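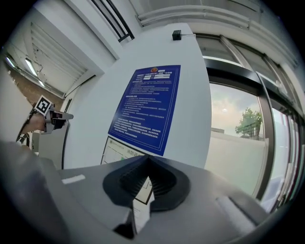

# The finger that opened by itself: a hand-held gripper fault at Stastenville

The technician who looks after the hand-held grippers at the Stastenville site keeps a paper notebook for faults. Most entries are one line long: a flat battery, a torn finger, a marker peeling off. The entry for one Wednesday in June takes up four pages.

"It started as a complaint that the trigger felt loose," she says. "I wrote that down and gave the unit back. I should have kept it."

The grippers are a two-part design sold under the name Hodix. An operator holds one in each hand and uses them to pick things up the way a robot would, and the recordings are then used to train an arm. The fingers are soft and ribbed on the inside, and they close into a V. A square marker on the top lets the software work out where one unit is in relation to the other.

That week the crew was recording in the lobby and the corridor next to it. The task was simple: pick up a filled bottle, walk a few steps, hand it from one gripper to the other and set it down. They had planned 500 runs.

On run 131 the right-hand gripper let go of the bottle during the walk. The operator was sure he had not released the trigger. It was put down to a slip, the floor was wiped, and the crew carried on.

"That was the first mistake, and it was mine as much as anyone's," the technician says. "We had a rule that you stop after two drops in a row. One drop didn't count as anything."

By mid-afternoon there had been more drops, never two in a row. The last one landed on the operator's foot. He had a bruise and sat out the rest of the day. After that the unit was taken out of use and she opened it on the bench.

Inside the housing, a small steel pin holds the trigger linkage to the slide that moves the fingers. The pin had worked most of the way out. With the gripper level it stayed put. When the gripper was tilted nose down, as it is when someone walks with a bottle hanging from it, the slide could jump past the pin and the fingers sprang open.

"You could squeeze as hard as you liked at that point," she says. "The trigger wasn't connected to anything."

The pin should have been held by a retaining clip. She did not find one in the housing. Her notebook showed that the unit had been opened in the spring to replace a finger, and she thinks the clip was left off then. She can't prove it. The form they used had a box for the finger and a box for the charge level, and nothing for the clip.

The next job was the recordings. The data goes to a group at Flestholm that trains the arm, and a batch had gone out the evening before. Flestholm had already asked why the finger width in some clips did not match the trigger signal.

"They thought it was a calibration problem on their side. They had spent a morning on it before I called," she says. "I felt bad about that."

In the end, 1404 clips made with that unit since the spring repair were pulled and checked again. Most were fine. The ones where the width and the trigger disagreed were thrown out. Nothing had been run on the arm with them, which she describes as luck.

She was asked whether the walking part of the task was a good idea in the first place. She took a while to answer.

"The walking is what they want. A robot that only works at a table isn't much use to them. But we could have used empty bottles for the walk, and we do now. Nothing in the task needed the weight."

Other things have changed too. A single unexplained drop now stops the session, and the gripper goes to the bench before anyone tries again. The repair form has a line for the clip, with a space for a second signature. Each morning both units are held nose down with the trigger squeezed and given a firm tug. It takes less than a minute.

She has also replaced the original pins with slightly longer ones from McPhee, a parts shop in town. They stick out far enough to be felt with a fingertip through the gap under the slide, so she can check them without opening the housing. She sent a drawing of the change to the maker and has had a short reply saying it will be looked at.

The operator is back at work and records most mornings. He asked for the old pin and she gave it to him. The clip has not been found.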